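Minutes, November meeting of the Pastcombe Home Machines Group
Upstairs room, 7:00 p.m. start. Tea and the last of the ginger cake from October.

**Present:** 20, which is our best turnout since spring. Extra chairs came up from downstairs.

## 1. Last month's minutes

Agreed, with one fix. The item on robot vacuums said the hallway rug "defeated" the machine. The rug's owner would like it noted that the machine got over the rug in the end, on its third go, and only then got stuck under the radiator.

## 2. The big question, again: can they do the chores yet?

We went around the room, as we do each November. Before the talk started everybody wrote down one chore they would hand over tomorrow if a machine could do it properly with no one standing by. Folding came top, with 8 votes. Clearing the table got 6, and putting the shopping away got 3. The others were all different: cat litter, matching socks, wiping down the shower, and one very heartfelt vote for getting the duvet into its cover.

Good talk followed. Main points, not in order:

- Floors are mostly solved if you keep cables and socks out of the way. Several members now pick up *for* the vacuum every evening and don't mind at all.
- Folding is moving along nicely. Towels look like a real possibility. Fitted sheets, no.
- Clearing the table sounds easy until you list what is on it. A mug with an inch of coffee left is a different job from an empty mug, and a person sees that without thinking.
- Shiny, round and slippery things came up again and again. Eggs, wet glasses, soap, light bulbs.
- Speed. Most of us would be happy with slow. If it takes four hours to empty the dishwasher overnight and nothing gets chipped, who cares?

One member disagreed strongly on speed and said a slow machine in a small kitchen is a roadblock. Fair point, and we had a good laugh picturing it at breakfast time.

## 3. Report from the Hirnau visit

Two of our members went over to Hirnau for the afternoon to see the packing floor at Stomska, where they make up mixed boxes of kitchen goods. This was the shop-floor half of the evening and it was terrific stuff.

What a machine does there now: closes cartons, tapes them, puts labels on, and stacks them on a pallet. It does this all day and our two visitors could have watched it all day too. What people still do: put the actual things in the boxes. A ladle, a set of measuring spoons and a tea towel all go in differently, and the order changes from box to box. The staff said they would love help with the heavy boxes first and the fiddly ones second.

They have one trial station where an arm picks single items out of a bin. It handled boxed items very well. With loose items in plastic bags it was hit and miss, and it stopped now and then to wait for someone to come and sort out the bin. Still, a year ago there was no trial station at all!

Questions from the floor: Does it get better by itself? (Not by itself, they add more examples.) Is it loud? (Less than the tape machine.) Could we bring a group? (They think yes, small groups, closed shoes.)

## 4. Teaching by hand

This followed on from the "more examples" answer and took up much more time than we had planned, because it was so interesting. The idea is that a person does the chore holding a pair of grippers, one for each hand, so the machine has something to learn from that is closer to its own hands than our fingers are. You find out quickly how much your fingers were doing for you. No feeling in the tips, no little finger to steady things. 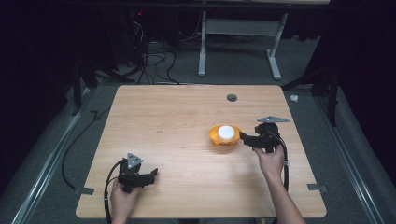 *Item 4: two hand-held grippers at the table, with the white rounded object in its orange holder.*

Comments from members:

- A small thing sitting in a bowl shape is a nice first task. The sides keep it from rolling off, but they also leave less space for the jaws.
- It needs two hands more often than you'd guess. One holds the dish, the other picks.
- Could the same way of teaching work for laundry? General feeling was yes, with a lot of patience.
- Would it help to teach in real, messy kitchens? Very strong yes. Several kitchens were offered on the spot.

We did not settle how many times you would need to show a chore before a machine could manage it in a different house. Held over, as we'd like to read up first.

## 5. Katona lending shelf

The Katona window cleaner is back on the shelf with a new safety cord. Please read the card in the box before putting it on upstairs glass. The older floor mopper is free to anyone who wants it for parts. It leaks.

## 6. To do before next time

- Write to Stomska with thanks and ask about a group visit.
- Everyone: try clearing one table using kitchen tongs only, both hands, and write down what you dropped. Plastic cups, please.
- Bring a list of the items in your kitchen you think would be hardest to pick up.
- Somebody bring milk.

## 7. Any other business

A request to start at 6:30 instead of 7:00 was put to a show of hands and carried. The door will be open from 6:15.

Closed at 9:10 p.m.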